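Tririk to Open Second Packaging Recycling Line at Dilel Site

Company will take back clear film and trays from grocery and bakery customers starting in October

DILEL - Tririk, a maker of food packaging for bakeries, delis and small grocery chains, said today that it will open a second recycling line at its Dilel site in October. The new line will handle clear plastic film, lids and trays returned by customers, along with trim from the company's own cutting tables.

The first line, which has been running at Dilel for two years, takes only trim from the plant. Until now, packaging that had left the building could not be accepted, mainly on account of labels, glue and food residue. The new line adds a washing stage and a sorting stage ahead of the shredder, and Tririk said this will allow it to take material back from stores for the first time.

Customers who want to take part will receive folding collection bins for their back rooms. The bins will be picked up by the same trucks that deliver new stock, so no extra trips are planned. Stores will be asked to remove paper inserts and to shake out crumbs, but they will not have to wash anything or peel off labels.

"Our customers have been asking us for a long time what they should do with this material," the company said in a statement. "Most of it is clean enough to use again, and a lot of it goes in the trash because there is no one nearby who will take it. We already drive to these stores every week with full trucks and come back with empty ones." 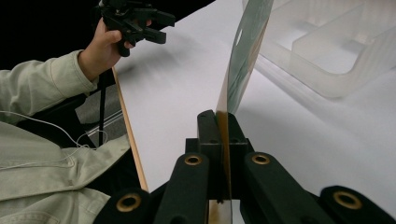
A trial of the return service ran for three months with bakery customers in the Favis area. During the trial, 91 percent of the material that came back was accepted for processing. The rest was turned away at sorting, most often because different kinds of plastic had been mixed in the same bin. Tririk said it has changed the printing on the bins as a result, with larger lettering and a short list of what goes in on each side.

Washing and shredding equipment for the new line is being supplied by Kröger, which also supplied the shredder on the first line. Installation began in the spring in the former pallet store on the north side of the Dilel building. The pallet store has moved to a covered area next to the loading docks, and truck access to the site will stay the same during the remaining work.

The flakes produced at Dilel will go into new trays for non-food uses at first, such as garden center trays and inserts for hardware packaging. Tririk said it will look at food-contact uses later and has not set a date for that work. Packaging now sold to bakeries and delis will not change, and customers do not need to update their product labels or order codes.

The company does not plan to charge for pickups from customers who have a regular delivery. Stores that order less often can bring filled bins to the Dilel site or to the company's warehouse in Favis, where a drop-off point will be open on weekday mornings from 7 a.m. to 11 a.m. Bins must be closed and dry on the outside. Loose bags will not be accepted at either location.

Colored and black plastics are not part of the program, and neither are foam trays or film with a foil layer. Tririk said the sorting stage was set up for clear material and that adding other types would slow it down too much to be practical. A full list of accepted items will be sent to customers with their September invoices.

The new line will run on one shift to start - a second shift may be added if enough material comes in over the winter. Tririk expects to hire for sorting, machine operation and maintenance, and openings will be posted at the front office in Dilel and on the company's website. Current employees can apply to transfer before the jobs are offered outside.

Customers in the Favis trial will keep the bins they have and will be moved to the regular pickup schedule without signing up again. All other customers can request bins through their usual sales contact or by adding a note to their next order. Bins will be given out in the order requests are received, beginning with stores on existing Dilel routes.

About Tririk

Tririk makes clear trays, lids and film for bakeries, delis and small grocery chains. The company has its main plant in Dilel and a warehouse in Favis.

Media contact

Tririk Press Office, Dilel. Site visits for local media can be arranged once the new line is open.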